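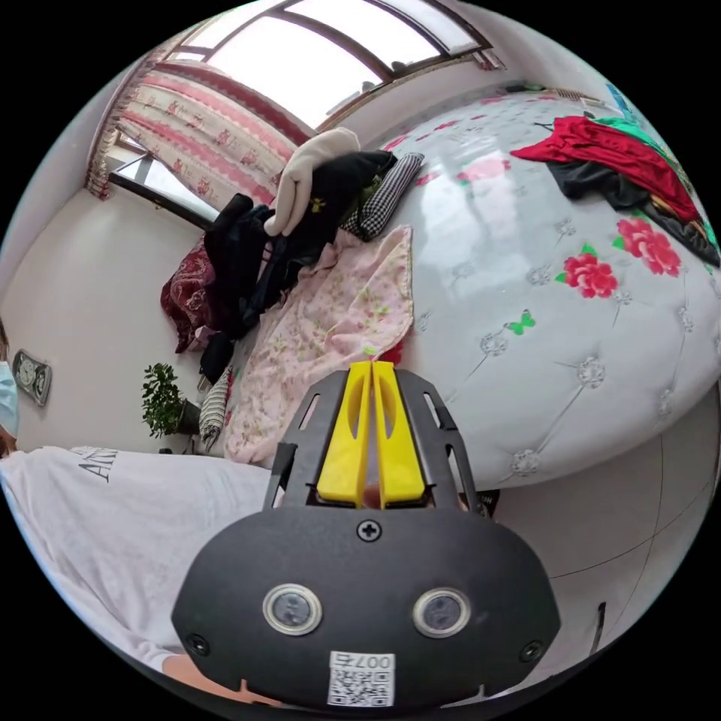
Jimier guest rooms, Numholm
Second progress report to the Kettunen Fund
Prepared by Zofia Kalinowski, project coordinator
Period covered: April to September

1. Where we are now

In the first report I wrote that the project had a slow start and that I was worried about the number of rooms. I am glad to say that the situation is better. At the end of September we have 29 households in Numholm and the villages along the Tramine road who offer a room to relatives of patients at the district hospital. During the six months these rooms were used for 336 nights in total. The plan in our application was lower, and I will explain under point 5 why I do not want to raise the target for next year in spite of this.

The purpose has not changed. People who have a husband, a mother or a child in the hospital often live two or three hours away, and the last bus goes at 6:40 in the evening. The hotel by the station is good but it is expensive for more than a night or two. With us they pay a small fee for breakfast and washing, and the rest is covered by your grant.

2. Finding and preparing the rooms

Most of the new hosts came to us after the spring meeting at the library. Some came because a neighbor was already hosting. Newspaper advertisements brought only one household, so I have stopped them and moved the remaining money to the bedding budget, as we agreed by phone.

Every room is visited before the first guest. Folke Haugen makes these visits, usually in the afternoon, and he fills in the same two-page form each time. He looks at the window, the lock, the heating, the smoke alarm and the way to the bathroom at night. Four rooms were not accepted at the first visit. Three of them have been put right and are in use. The fourth is in a house from 1910 with a very steep stair to the attic, and the owner and Folke have agreed that it will only be offered to guests who have seen the stair first.

We do not ask hosts to furnish a room in a special way. In the application we had a list of standard furniture, and several people told me, politely, that it made their home sound like a dormitory. The list is now half a page. It asks for a firm bed, a lamp that can be reached while lying down, a chair, and free space for one suitcase.
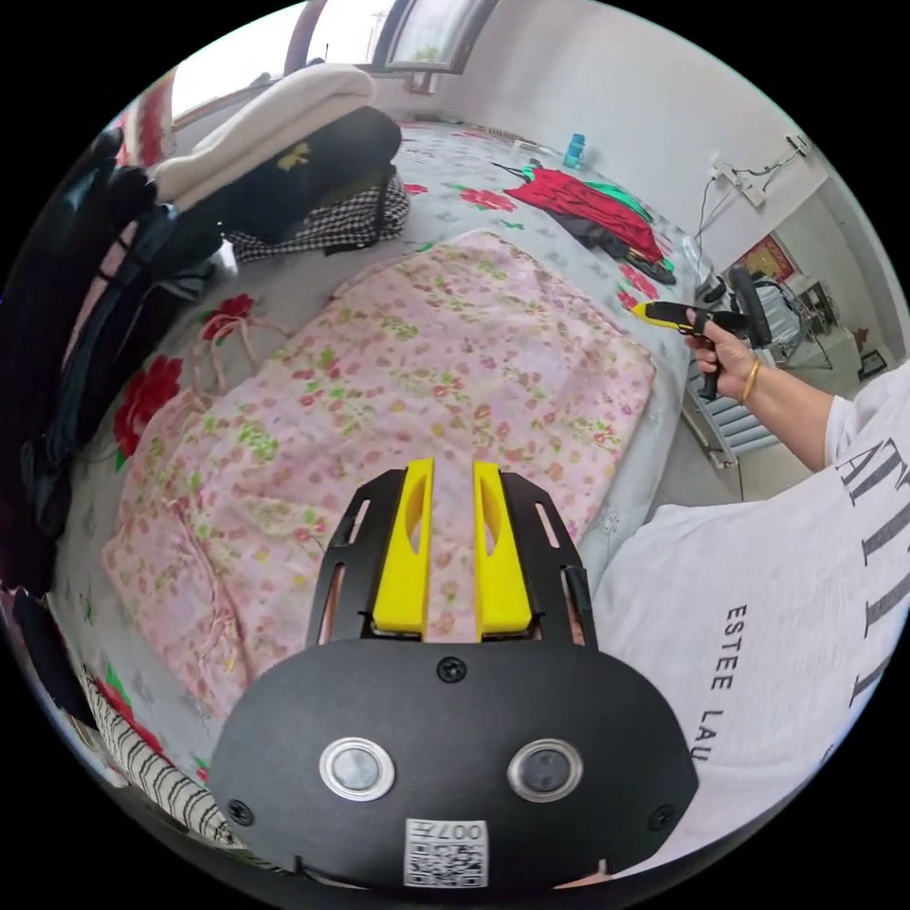

Bedding was a more difficult question than I expected. At first we bought white sets for all the rooms so that everything could go to the same laundry. The laundry in Numholm then changed its prices in May, and to send a single set became almost as expensive as to buy a new one after ten washes. Since June the hosts use their own sheets and quilts and wash them at home, and we pay a fixed amount for each change of guest. The hosts prefer this, with two exceptions, and those two households have kept the white sets. We still have eleven unopened sets in the storeroom. I would like your permission to give them to the women's shelter, or to sell them if the rules of the grant require it.

A related matter is storage. A guest room in a family home is normally used for something else when there is no guest, and things must be moved, sometimes with only a few hours of warning when the hospital calls us late. We have therefore asked the hospital desk to telephone before 3 p.m. whenever this is possible. In July and August it was possible in most cases. In September the desk had new staff and the calls came late again. I have a meeting with the head nurse about it next month.

3. The guests

Most guests stay two or three nights. The longest stay was 19 nights, a grandmother whose grandson was born early. She and her host now write letters, and the host has asked to have no other guests until the new year. We respect this, although it means that we have one room less on the Tramine side, where we need them most.

We give each guest a short paper form when they leave. It is not always returned, and I do not like to send reminders to people in such a moment of their life. From the forms that we have, the most common wishes are:

a place to make tea without asking
a clearer map from the hospital to the house
to know before arrival if there is a dog or a cat

The map has been drawn again and is now printed larger. The question about animals has been added to the booking sheet. Tea is in the hands of the hosts, but we have bought kettles for those who wanted one.

There was one complaint. A guest felt that the host had asked too many questions about the illness of his wife. I spoke with both of them. The host was very sorry, and she continues with us. After this I added an evening talk for all hosts about what to say and what to leave alone. The hospital chaplain held it, and it will be repeated in November.

4. Money

The full table is in the attachment. Spending on rooms and hosts follows the plan. Printing is below the plan and travel is above it, because the visits to the villages must be made by car. I did not understand this properly when I wrote the budget, when I believed that the bus could be used. I ask to move the unused part of the printing line to travel. No other change is requested.

The fixed amount for laundry was not in the original budget under this name. I have placed it in the bedding line. Please tell me if you would like to have it separately.

5. Next six months

I do not plan to look for many more hosts. With the present number, I can know each household by name and call them without looking in the papers, and Folke can visit every room again once a year. If we grow further we need one more person for at least a day each week, and I would rather discuss this with you than begin and do it badly.

The work until the end of March will be:

second visit to all rooms accepted before May
two new rooms close to the Tramine road, if suitable ones are offered
a winter check of heating, paid from the existing repair line
a simple guide for hosts, to be printed in January

One risk remains open. The hospital is considering to move the children's ward to another town. If this happens, a large part of our guests will go with it. A decision is expected during the winter and I will write to you as soon as I hear something, without waiting for the next report.

Attachments: budget table, visit form (new version), booking sheet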